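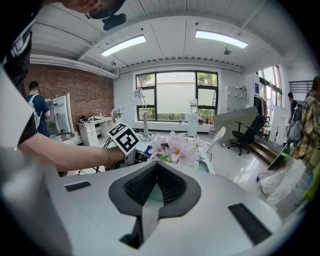

How can a shared workroom be arranged so that people find their things and can still walk through it? Give every object one fixed place against a wall, and keep the middle of the floor for moving.

5 min read

Student project report: Order in a Shared Workroom
Nadiia Fedoruk
Tuesday, January 30, 2018

1. Why I chose this subject

In our course we had to study one room which is used by many people and propose changes that cost little. I chose the workroom at Vakus, where I have a place at a desk two days in the week. It is a pleasant room with a red brick wall and a large window with a black frame, and outside one sees green trees. Visitors like it at once. People who work there like it too, but they complain that they lose time looking for small things.

My budget was 500 in our money, and I was allowed 40 hours of work.

2. How I worked

First I talked with 11 users of the room. I asked each of them where they would look for scissors, for tape and for a clean cup. The answers for the cup were almost all the same. For the scissors I received so many different answers that I stopped writing them in the table and wrote them on a separate page.

Then I drew a plan of the room and marked on it where people stop and where they only pass. My drawing was not very exact and my teacher, Mr Semaan, asked me to make it again with a ruler.

3. What I found

The storage itself is good. There is a white cabinet by the brick wall, and next to it a white desk with a drawer unit under it. There is also a grey metal locker cabinet. The difficulty is with the small items. They are put down on the desk, close to the vase with the purple flowers, and they stay there although the drawers are near.

The second difficulty is the large flat things. A big grey board leans at an angle, and on the floor there is a wooden step platform with a black board against it. A cable and white plastic bags are lying on the floor there too. A person who carries something in both hands cannot see a cable well.

Coats are not a problem. Dark clothes hang on a rack near the side window, and all the users I asked were satisfied with this.

4. What I propose

The top drawer under the desk should be only for shared tools, with a label in two languages. The bags should go in one box inside the cabinet. For the boards I propose a narrow wooden holder, which the workshop Grurnov can make in 5 days. The cable needs a hook on the wall.

I do not want to remove the plants. The pink orchid on the white table takes some space, but several users said it is the reason they sit on that side. The water dispenser can also stay in front of the window.

5. What is still open

The holder is not ordered yet. I will measure the boards again before I send the sizes, and the labels will be printed in March.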